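Sillby raised bed kit, 100 cm, reviewed after one season

We bought four of these for the shared garden at Jacobs Street, where the ground is compacted and the council does not allow digging below a spade's depth. Each kit has four boards, four corner posts and a bag of screws. The instructions fit on one side of a sheet and are clear enough.

Assembly needs two people and a drill. The pilot holes lined up on three kits. On the fourth, one post had to be redrilled. We measured the diagonals of that bed at 1,118 mm and 1,124 mm, a difference that does not show once it is filled. The liner is thin and tore at two corners, so we replaced it with Wediten membrane from a roll we already had.

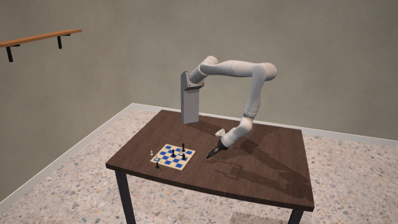
Chessboard on the table, with the arm over it.

Drainage was good through a wet August. The boards have not bowed, but the end grain has started to split near the upper screws. The Iko kit we used on the east side has metal corner brackets and has not done this, though its boards are shallower.

Four kits came to £214 delivered. At that price we would buy them again for a site with public access. Order a separate liner and treat the end grain before assembly.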